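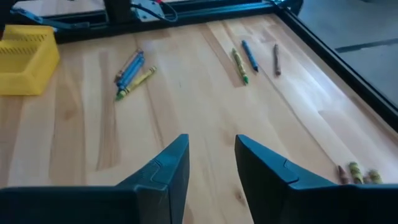 Wendell Thibodeaux had walked 400 miles for a bowl of soup, and oh, it was going to be worth it! He came down into Rudach at dusk, boots flapping, December wind at his back, singing the one verse he knew.

"Is it still on?" he called through the door of the Lotora.

"It's always on," said Mrs Wojcik. "Sit down, you're letting the snow in."

He sat. He beamed at everybody. The man from Prinis beamed back (he couldn't help it) and shoved the bread along.
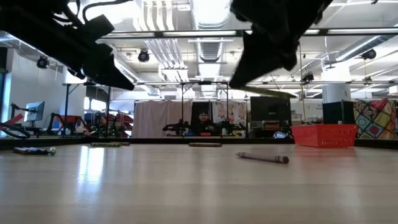 Pale wood, and two markers lying side by side.

"My gran wrote about this soup," said Wendell. "Six pages! She drew the turnips!"

Mrs Wojcik stopped ladling. "Your gran had red hair? Laughed like a goose?"

"That's her!"

"She owes me for 2 bowls," said Mrs Wojcik, and filled his right up to the brim.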